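Protokoll der Sitzung der Arbeitsgruppe Haushaltstechnik
24. März 2024, Gemeinschaftsraum Colombo

Anwesend: Agata Piras (Leitung), Diệp Hồ (Protokoll), zwei Gäste der Firma Broline
Entschuldigt: Vertretung Curkotine

TOP 1: Protokoll der Dezembersitzung
Ohne Änderungen genehmigt.

TOP 2: Wäsche zusammenlegen, Stand der Technik
Piras führt in das Thema ein. Gegenstand sind Kinderhosen mit Gummibund auf dem Bett, Arbeit mit handgeführten Greifern.

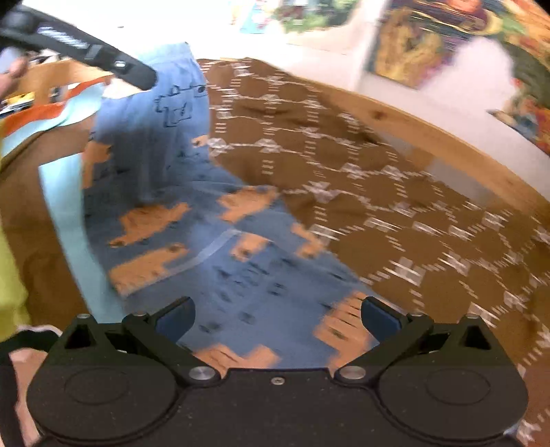
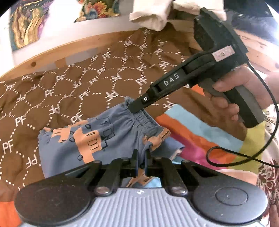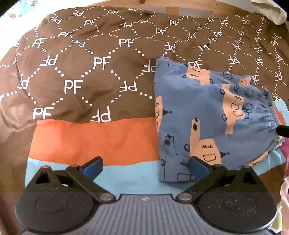 Blauer, bedruckter Stoff auf oder neben braunem gemustertem Stoff

Piras hält fest, dass hier weiterhin Menschen die Greifer führen. Wann man zufasst und wann man loslässt, entscheidet die Person am Griff. Von einer Maschine, die Wäsche macht, könne man deshalb noch nicht sprechen.

Die Gäste von Broline widersprechen teilweise. Das System Dollness lerne aus solchen Handgriffen und lege im Labor ein Kleidungsstück in 30 Sekunden zusammen. Hồ fragt nach, ob die Teile dort glatt ausgebreitet bereitliegen. Das wird bejaht. Zahlen zu verdrehten Hosenbeinen oder zu Wäsche direkt aus dem Korb liegen Broline nicht vor.

Hồ verweist auf die eigene Liste vom Dezember: 5 Aufgaben, darunter Socken paaren und Bettbezug wechseln. Für keine davon wurde bisher ein Ablauf ohne menschliches Eingreifen vorgeführt. Dass weicher Stoff bei jedem Zugriff anders fällt, sei seit Jahren bekannt und werde in den Werbefilmen gern übergangen.

Zu den Kosten: Broline nennt mehr als 700 Euro Miete im Monat, Wartung nicht enthalten. Piras hält das für keinen Haushalt vertretbar, auch für die kleine Wäscherei im Erdgeschoss nicht.

Beschluss: Keine Empfehlung für Dollness. Broline kann eine Vorführung mit ungeordneter Wäsche anbieten, die Teile bringt die Arbeitsgruppe mit. Einstimmig.

TOP 3: Verschiedenes
Der Schlüssel zum Materialschrank fehlt weiterhin. Hồ fragt bei Curkotine nach.

Für das Protokoll: Diệp Hồ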